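Search tips, faults, part numbers
Search

Last updated: April

Folding cell: gripper loses hold of the cloth part-way through a fold

Applies to two-arm benches used for sorting and folding household laundry. Written after a run of faults on the Favell bench, where the left gripper let go of garments between basket and worktop. The log held 3,049 picks, of which 1,854 were completed before the first drop.

Stop the arms before touching anything. Use the stop button, then switch off at the wall, and support each arm by hand as the power goes. An unpowered arm can sink under its own weight and will trap fingers against the worktop.

Check the cable first. On our bench the fault was a connector at the top of the arm that had worked half out of its socket. Position readings froze for a moment, the controller went to its safe state and the fingers opened. Push the connector home until it seats, then tug the cable lightly. If it moves, replace the connector.

Look at the clips next. The cable should be held on the long link at both ends, with enough slack at the elbow for the full bend. Too little slack pulls the connector; too much catches on the basket rim — ours did both in one month.

Wipe the finger pads with a barely damp cloth and let them dry. Lint from towels builds up quickly and thin cotton slides straight out.

Do not overfill the basket. Garments above the rim tangle, and the gripper lifts two at once. Load 6 items at most for a test run.

Restart at low speed and run 20 picks with one plain cloth. Keep hands, sleeves and hair clear of both arms, including the one that is standing idle. If the grip fails again, leave the bench off and label it. 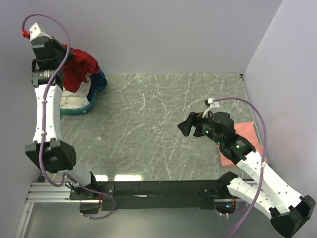
Veronika Balogh: We had the same drop on the Kermani bench and the connector was fine. It was a clip fitted too tight, and the cable had broken inside the sleeve where you couldn't see it. Worth bending it gently along its length with a meter on before you order parts.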